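The Model Unit

The leasing office at Brolel Court smelled of cookies, though I never saw a cookie. The agent handed me a key fob and a bottle of water with the building's name on it and said the words "resort-style" before we reached the elevator.

I had looked at two other places that morning. The Tavis had a rooftop dog run and no closets. The other one had a closet, and I believe that was the bedroom.

"This is the Sundqvist," the agent said, opening a door on the fourth floor. All the floor plans were named after something Scandinavian, and they got more Scandinavian as they got smaller. The Sundqvist was very Scandinavian. I could have made toast from bed.

I asked about the rent. She said it started at 2000.

"And where does it end?"

She laughed as if I'd said something charming and showed me the dishwasher.

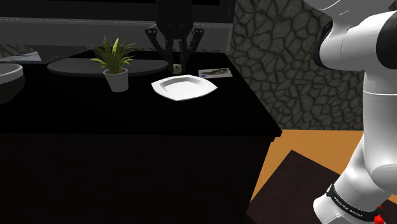

Image: Presine Renderings

There was an amenity fee, a fee for the package lockers, and a fee for paying the other fees online. I could also pay by check, for which there was a fee. With parking and a view of something besides the parking, the number came to 4000.

"Does the window open?" I asked.

"It's more of a light feature," she said.

I stood at the light feature for a while. Down by the pool, a man in a robe was trying his fob on the gate, first one side and then the other. He had the same bottle of water I did.

"I should mention we have 3 left at this price," the agent said. She said it softly, the way you'd tell someone about a death in the family.

I thought of my current place, where the ceiling drips and the neighbor plays the tuba — badly, but only until ten.

"Is there an application fee?" I asked.

She was already holding the pen.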